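Rain again, 4 days of it now. Gave up on the line outside and did the towels in here. Only the small black rack – the big one's still at Thongsuk and I'm not driving over for it.

Up early, tea, bread from Brodau (stale, toasted it). Power bill came, 89 dollars, better than last November. Paid it before I could forget. Rang the Nekitz place re the washer seal, on hold forever, hung up. Try tomorow.

Towels: bunny one in the middle, light blue one in behind it, yellow stripey one on the right. Wire hangers, what a pain. One's gone crooked and sticks out past the post, couldn't be bothered fixing it. Pegs are gold and white, no idea why I ever had both kinds. The stripey one hangs nearly down to the table, should of doubled it over. Green basket still sitting in front, put it away!!

Colour of the rabbit one has held up well considering. Bit of red tag on the corner, keep meaning to snip it off.

Leftover soup for tea. Read 2 chapters, fell asleep on the second. Tomorrow – washer seal, milk, post the Plarkisau forms, sheets if it ever clears.

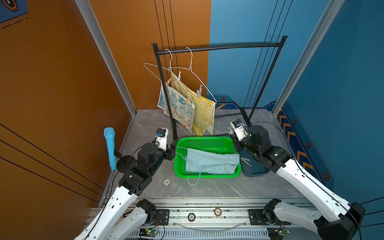
*Last edited: May 2, 2018*

Pegs on the shopping list too, all one colour this time.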